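Trutetti Hand: three weeks of fetching and putting away

We had the Trutetti on loan for most of May, and the question we wanted answered was a simple one. Can a machine do the small jobs in a kitchen or a packing room that a person does without thinking?

It comes in two boxes. Setting up took us 99 minutes with the printed guide, which is clear except for the page on cable order. The software, called Feven, runs on an ordinary laptop and did not crash once while we had it. You show the hand a job by guiding it, save the run, and ask for it again.

Tins and mugs were fine. We kept a tally over the loan: 312 attempts at picking something up and putting it in a crate, of which 123 were soft or awkward things such as bread rolls, pears and bags of rice. With the tins it hardly ever failed. With the soft things it managed almost 60 per cent, and it was slow. A pear that takes me two seconds took the hand most of a minute, and some came back bruised.

Folding tea towels was hopeless. Wiping down a worktop went better than I expected, though it missed the corners.

Fruit with an odd shape is the hardest test I know of for this sort of kit. A dragon fruit has loose scales that stick out sideways, so the fingers have to settle on something that isn't a flat side or a clean curve.
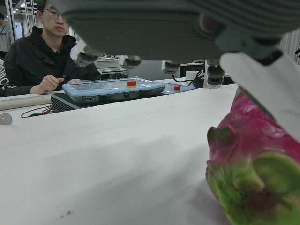
The older Zapata gripper, which we reviewed last year, had only two fingers and pushed round fruit away as often as it took hold. The Trutetti is better at this, but you still need someone sitting close by with a stop button within reach, and that is a person who could be packing the fruit.

For a small shop I would wait. For a college or a workshop that wants to learn how these things behave, it is good value, and Didolov, who supply it here, answered our emails the same day. Spare finger pads are sold separately – order a set at the start.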